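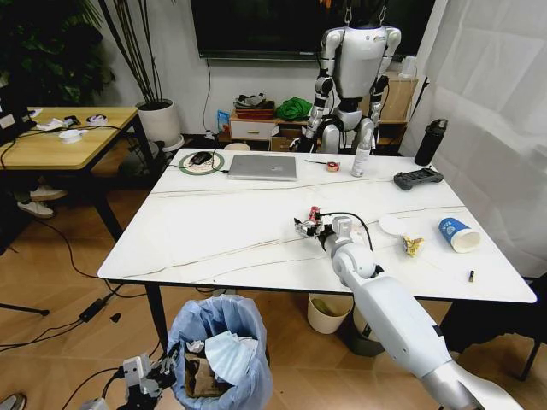

*Marble-patterned tabletop: pale ground, thin gray and tan veins.*

## Session 3: Veining and faux marble

Welcome back, everyone! Last time we got as far as base coats, and I promised we'd get to the fun part, so let's talk about veins – how they form in real stone, and how a decorative painter goes about copying them with a brush.

Marble starts out as limestone. Heat and pressure deep underground turn it into a mass of interlocking crystals, and whatever clay, iron or carbon was mixed in gets smeared and folded along the way. Iron tends to give you tans and rusts, and carbon gives you grays. Keep that in mind when you mix your glazes, and please go easy on pure black (I say this every June and I will keep saying it).

### Drawing the vein

Hold the brush far back on the handle, much farther than feels comfortable, and let it wander. Takumi Aoki, who taught me, had us drag a vein, stop, roll the brush between our fingers and go on again, so the line swelled and thinned as it went. Veins should mostly drift the same general way across a panel, with a few small ones branching off and fading out. If yours start to look like a road map or a tree, soften them with a dry brush while the glaze is still open.

### For your practice panel

- Base coat in warm white, two thin coats, sanded lightly between
- Gray glaze first, tan second
- Soften each layer before adding the next
- Satin or gloss topcoat once everything is fully dry

Reading: the chapter on glazes in the Lirnero packet, plus the 3 color plates at the back. Mix 50 ml of each glaze, which is plenty for one panel, and bring your softening brush next time – we'll be doing green marbles, and they're fussier.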